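Call for participants: home working and household energy use

Fludia is seeking households to take part in a study of electricity use among people who work from home. The study opens in January and will run for two months.

Participants must be aged 18 or over, live in the Ferreira district and work from home on at least two days each week. Both tenants and owner-occupiers may apply. 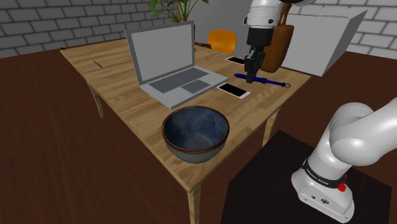 Laptop on a wooden table.

Each household will complete a short weekly diary and allow meter readings to be collected – no building work is required. The previous round drew 1,672 applications for 500 places, and early application is advised.

Applications must reach Odette Moulin, Study Coordinator, by November 11, 2024. Applicants will be informed of the outcome in writing. Personal data will be held securely and will not be passed to energy suppliers.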